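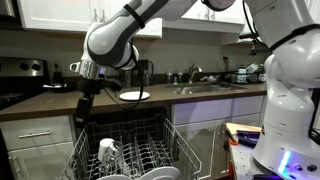 Cuaderno, lunes, 16:20

Vuelvo a la prueba de dureza del agua. Solange insiste en que el descalcificador Ilon ya se nota en la vajilla. Yo no lo veo. He comparado los vasos de la semana pasada con los de hoy, a contraluz y sobre paño negro, y el velo blanquecino me parece el mismo.

Tiras: 20 grados franceses a la entrada. A la salida, lo mismo, o mi ojo no distingue el tono. No me fío de las tiras, el bote lleva abierto desde abril. Pedir otro o, mejor, hacer la valoración con EDTA como es debido.

Muestra 63: 200 ml hervidos hasta sequedad en la cápsula pequeña. Queda costra. Jucélia la ha pesado dos veces y no le sale igual – la balanza deriva cuando se abre la puerta del pasillo. Repetir con la puerta cerrada y tarando entre pesadas.

El folleto de Binunon promete «hasta un 80 % menos de cal». Hasta. Medido cómo, con qué agua, no lo dice. He escrito preguntando por el ensayo y me han contestado con el mismo folleto en PDF.

Otra cosa: el contador marcaba 1291 al montar el cartucho y no apunté la lectura de hoy. Error mío. Sin litros no sabemos si la resina está agotada o si nunca hizo nada.

El abrillantador lo cambiamos el mismo día que el cartucho, así que aunque los vasos salieran mejor no sabríamos a qué atribuirlo. Solange dice que exagero. Puede ser, pero quiero una tanda con el abrillantador viejo y el Ilon en derivación antes de firmar el pedido.

Pendiente: leer contador, tampón pH 10, negro de eriocromo T (queda poco).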